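Budget notes, Aug 20, 2019

The arm quote from Bollov came in and I have been putting the rest of the spreadsheet together around it. The arm is the big number, and I had left one line for "fixtures and misc." That line is now 2470 dollars and I expect it to go up.

Most of it is the pick station. We settled on a pegboard with hooks, standing on a work table, with hand tools hung on it and a basket in front. The board is cheap. The spare hooks, the foam blocks and the duplicate tools add up. 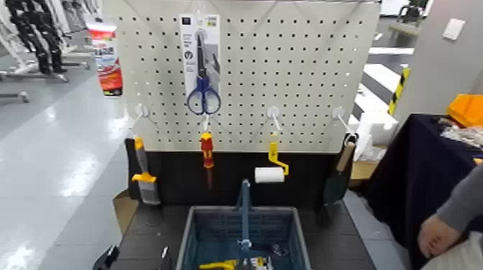 Flostum left a comment under my last post saying I should budget for twice the tools I think I need, since handles get chewed up and a scratched trowel no longer matches the one you tuned on. I had planned on one spare of each. I have changed it to two.

Grippers are the other open question. Stilthorpe sells fingers in sets of five, and I can't tell yet how fast we will go through them. A squeeze tube and a thin screwdriver handle ask for different things from the same hand. I put in two sets and moved the third to January, when the new money starts.
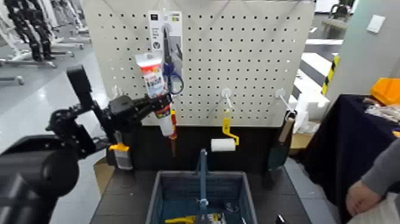
Gripper holding a squeeze tube at the pegboard.

Still missing from the sheet: shipping, a second table, and the service plan. Nedeljković quoted seven visits a year for the plan, and that is more than I want to pay for. I asked for a price on five. I will post the full sheet when I have that number back.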